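Shared laundry hours at Planulcombe -- what would you change?

rosalba_r
Posted Thursday, July 17, 2025
The building office wants comments on the laundry hours before August. Right now the room closes at nine and there are 2 dryers for 25 apartments. I work second shift and get home after it's locked. I'd like it open until midnight on weeknights.

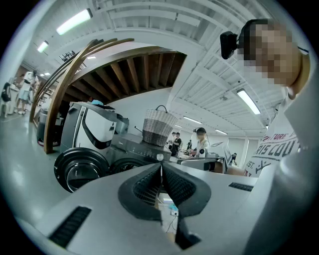

Pauline Kershaw
Midnight is too late for those of us on the first floor. My bedroom shares a wall with the dryers. Ten would be all right.

jhair_c
Ten doesn't help Rosalba if she gets home at 10:30. What about opening at five in the morning? I'd use that.

Pauline Kershaw
Five is worse than midnight.

svyat_h
I lived at Huaranga before this and we had a sign-up sheet. You took a two-hour slot and if you were more than 15 minutes late, anyone could have it. It worked fine except on Sundays. The dryers were older than ours, too.

rosalba_r
I could live with a sheet. Can it include one late night a week? Say Wednesday until midnight, and the other nights until ten.

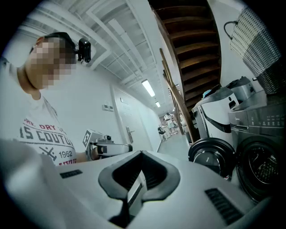 I'd also ask them to raise the limit on the laundry card. It stops at $25 and the reload machine is out half the time.

yesenia_q
Agree on the card. I don't agree on the sheet -- people sign up for slots and then don't show.

Pauline Kershaw
One late night I can put up with. Please clean the lint trap when you're done.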